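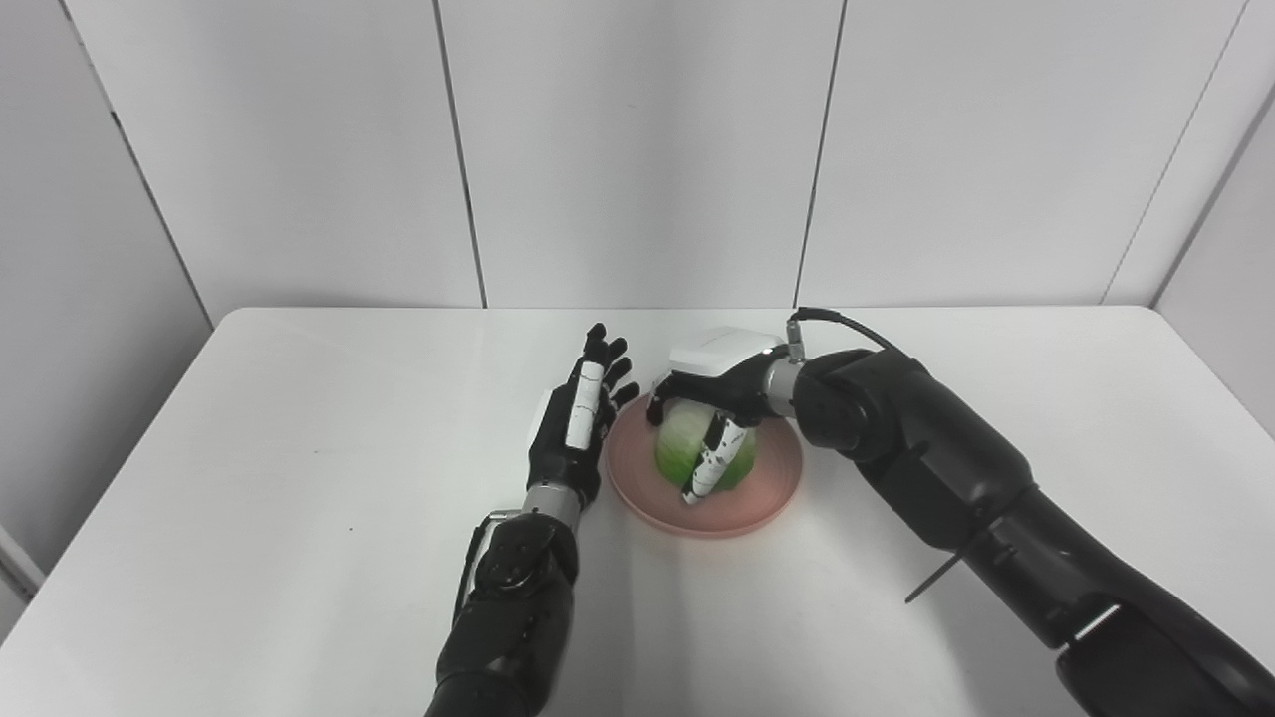
How should a whole head of green cabbage be stored once the outer leaves have been removed?
Posted by E_Savolainen, Ollavum Kitchen Forum, Produce and Storage

Wrap the head closely, keep it in the coldest drawer of the refrigerator, and leave the core in place until the day it is needed. The outer leaves protect the head against drying. When they have been taken off, a wrap must do the same work.

I am posting this on behalf of the Dritmont dining hall, where we are revising our written procedure for October. Our present sheet states that trimmed heads may stand on a plate on the lower shelf, uncovered, for up to 3 days. Members with experience of larger kitchens are invited to comment before Friday.

Eino Savolainen

Reply from Impi_Koskela

I would not support the present wording. A trimmed head left uncovered in a refrigerator loses moisture from the surface inward, and the first two or three leaves become limp and must be discarded. In our kitchen we stopped using plates for this purpose some years ago. We use a clean, slightly damp cloth inside a loosely closed bag, and the heads remain suitable for slaw for six days.

The sheet should also distinguish between whole heads and cut heads. A half head is a different case and should be used within two days, in my view.

Reply from santeri.r

With respect to the previous contributor, a damp cloth is not advisable. Standing moisture between the leaves leads to dark spots, particularly near the stem. At Vonus we received 44 heads in one delivery last fall and stored half of them by each method. The dry-wrapped heads were in better condition when we opened them. Those kept in damp cloth had to be trimmed again, and the loss was considerable.

I have no objection to a plate as such. It keeps the head off the shelf and makes it easy to move. It should have a rim, and the head should be wrapped before it is placed there.

Santeri Riihimäki

Reply from Impi_Koskela

May I ask whether the cloths at Vonus were wrung out fully? The word "damp" is interpreted very differently from one kitchen to the next. Ours leave no water on the hand.

Reply from santeri.r

They were wrung out by hand. I cannot say that every one was done to the same standard.

Reply from W_Kamolrat

I should like to raise a related matter. The draft does not mention washing. Our staff were rinsing whole heads on arrival, and this caused more spoilage than any choice of wrap. The procedure should state plainly that cabbage is to be washed after cutting and immediately before use.

Variety matters as well. Dense winter heads keep far longer than the loose, early ones, and a single limit for both will be wrong for one of them.

Waraporn Kamolrat

Reply from E_Savolainen

I thank all contributors. The revised draft will require a dry wrap, prohibit washing before storage, and list cut heads separately with a limit of two days. The plate will remain permitted for wrapped heads. I have not adopted the damp cloth, although Ms. Koskela's results are noted in the margin.

The limit for whole trimmed heads is still open. I have entered 6 days for the present.

Reply from Impi_Koskela

I accept the six days. I maintain my position on the cloth.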